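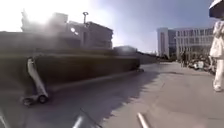

Maquette de navire sur l'esplanade, côté proue. Au premier plan à gauche, la béquille blanche et sa roulette noire.

Fiche de contrôle avant roulage — projet Pagano, atelier partagé Beswood
Contrôle : Uliana Melnychuk. Montage : Arsen Stelmakh, Zakhar Yurchenko.

1. Béquille et roulette
À revoir. La roulette est petite pour une coque de cette longueur. « Ça tient », dit Zakhar. Je veux la charge admissible par écrit.

2. Appui sous la proue
Réservé. Personne n'a su me dire s'il porte ou s'il frotte.

3. Mât
Serrage vérifié à la main. Conforme, sauf vent.

4. Arrêt d'urgence
Deux boutons, deux essais chacun. Conforme. Le second reste mal placé : il faut longer la coque pour l'atteindre.

5. Guidage automatique (carte Drunex)
Non conforme. Arsen annonce un arrêt à 800 mm d'un obstacle, mesuré dans l'atelier, sur sol lisse et à l'ombre. En plein soleil, je n'y crois pas sans nouvel essai.

6. Public
Des gens sur l'esplanade, un bâtiment derrière. Pas de mode automatique sans balisage.

7. Batterie
Affichage à 100 %. L'afficheur indiquait la même chose en février, une heure avant la panne.

Avis : déplacement à la main seulement. Points 1, 2 et 5 à représenter à Ihor Skoryk.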